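3. Building the Table Rig

3.1 Site and frame

The Ulari arm was built over one summer in a shared workshop, with hand tools, a drill press and whatever stock the other members were willing to part with. We think the way it was built is as interesting as how it performs, so this section goes into more detail than is usual. Readers who only want the control loop can skip to Section 4, but they will miss the good parts!

The upper arm and forearm are square aluminum tube, cut by hand and squared on a belt sander. The joints use hobby servos with printed brackets, and the brackets went through more versions than we care to list. Early ones cracked along the layer lines as soon as the arm reached out to full length. Turning the part on its side in the printer fixed nearly all of that, and a thicker web around the horn screws took care of the rest. With the final brackets the arm holds a 400 gram load at full stretch without sagging enough to matter, which delighted us, as the servos were the cheapest in the Hundico catalog that listed a torque figure at all.

Wiring runs down the outside of the tube in a cloth sleeve. We tried routing it inside and gave up after the second time a connector pulled loose at the elbow. The outside route is ugly and easy to fix, and we would choose it again.

3.2 Power and controller

A single supply feeds the servos through a fused bus bar, and the controller board has its own regulator. Keeping the two apart mattered a great deal. In our first layout the board shared the servo line and reset itself every time the shoulder started from rest. Eduard Říha found the fault by clipping a meter across the board and tapping the arm with a ruler until the reading dipped, a test we now use on every new build. A large capacitor at the shoulder end of the bus smooths out what remains.

The emergency stop is a mushroom button wired in series with the servo supply. It leaves the controller running, so the log survives a stop, and we have read more out of those logs than out of the clean runs.

3.3 Work surface and objects

The arm works over a flat carpeted tabletop. Carpet was a happy choice. Round objects stay where they are put, a fingertip that comes down a little too far meets something soft, and the short fibers break up the glare that gave our color threshold so much trouble on bare board. The price is that light objects can drag when the gripper closes at an angle, and the approach path in Section 4 was written with this in mind.

Objects were picked from things people had at hand. We wanted a range of stiffness and outline, and we wanted things that anyone repeating the work could get in one trip to a grocery store. Fruit is excellent for this. An apple and an orange are nearly the same size and need quite different grips, the apple being slick and hard and the orange giving a little under the pads. A kitchen sponge has two faces that behave like two separate materials. Drink bottles are harder, and a part-filled bottle is the hardest of all, as its weight shifts while it is being lifted. The basket serves as both an object and a goal: items go into it, come out of it, or are left beside it.
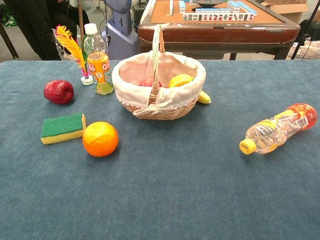

Figure 3. Table layout with fruit, bottles, sponge, feather toy and lined basket.

Layouts are made by hand, with no template. We tried a printed grid at first, and the planner did wonderfully on it, so wonderfully that we grew suspicious. When we took the grid away and let whoever was nearest set the table, the success rate fell sharply and then climbed back over the following days as we corrected the grasp offsets. Hand layouts leave clusters and open stretches that a grid never gives, and we now consider them part of the method. The one rule is that every object must be within reach of the arm without moving the base.

Bottles may be placed upright or on their sides. The two cases are handled by separate grasp routines, chosen from the length and width of the object as seen from above. A bottle lying down is taken across the middle of its body. An upright one is approached from the side, low enough that the cap does not foul the wrist. We had expected the upright case to be the easy one and were wrong about that, mostly for the reason of shifting weight given earlier.

3.4 Gripper pads

The pads deserve a few words of their own, as they improved the rig more than any other single change. The first set was bare printed plastic and dropped nearly everything with a curved skin. We then glued on strips cut from a Jullberg shelf liner, a soft ribbed rubber sold by the roll, and the apple stayed put on the very first attempt. There was cheering in the workshop! The strips wear along the leading edge and are changed after every 900 grasps. A change takes two people roughly 15 minutes, most of it spent scraping off old glue.

We also tried a foam pad suggested by a member of the Magagula group, who use it on a much larger gripper. It held light objects beautifully but stayed compressed after a firm squeeze, so the next grasp began from a different opening. For an arm with force sensing this would be a small matter. Ours has none, and it infers contact from servo current alone, so the rubber stayed.

3.5 Calibration

Calibration is done at the start of each session. The arm touches down at four marked points near the corners of its reach, the controller records the joint angles, and a flat plane is fitted through them. The carpet compresses slightly under the fingertip, so each touch is repeated and the shallower reading is kept. If the fit is poor the script asks for the touches again, and in practice this nearly always means that somebody has leaned on the table.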